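Resby Household Episodes, simulated set
README, last revised Dec 25, 2020

Contents

This package holds episodes recorded in the Resby apartment, a simulated home used to gather examples for training navigation and object-finding policies. Each episode pairs a stream of rendered color views with the action taken at every step and a short written goal. Sample views from the bathroom and the kitchen area are included in this file. All views are rendered. No photographs are mixed in.
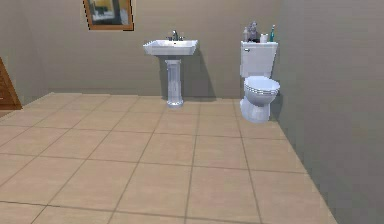
Flasance Lab, Embodied Learning Group

Goals

Goals are typed by an operator before the episode starts. They name a fixture or an object and, where needed, a second one to fix the position: "go to the toilet", "stop in front of the sink", "find the teal bottle on the tank". Goals that name small items are harder at the default resolution. The items on the toilet tank cover few pixels from the doorway, and labels for them should be treated as weak until the agent has moved closer.

Wall pictures are textures only and are never used as goals. Their content can't be read reliably at this resolution.

Collection

Episodes were driven by hand with a keyboard. The simulator is Grinevis, with the Hakim logger writing one record per step. Actions are forward, turn left, turn right, look up, look down and stop. An episode ends on stop or at the step limit in the config file. Start poses are drawn at random from free floor, so many episodes open on a view that is mostly floor or bare wall. These were kept.

Splits

train: 80 percent of episodes
validation: 20 percent of episodes

The split is by start pose. Both splits cover the same rooms, and scores on validation say nothing about unseen homes.

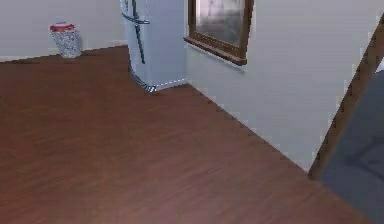
Fig. 2. Refrigerator, red-lidded container and window, sample view.

Known problems

Large objects are often only partly in view. The refrigerator is labeled visible even when its top is out of view, and the same rule applies to windows and furniture. Filter on the coverage field if full objects are needed.

Wall and floor joins show jagged edges in some views. Edge-based depth estimates drift there.

The class "container" includes lidded bins and canisters. Operators did not agree on a finer label, and the two were merged in September.

Early episodes with 4 or fewer steps are mostly false starts. They carry the flag short=1 and are left out by the default loader.

Loading

The loader returns batches of 8 episodes unless told otherwise. Views are padded at the end with the last one recorded. Mask the padding before computing action loss.

Maintainers

Nimal Howlader (collection, labels)
Mervin Lévesque (logger, loader)

Report label errors with the episode number and the step number.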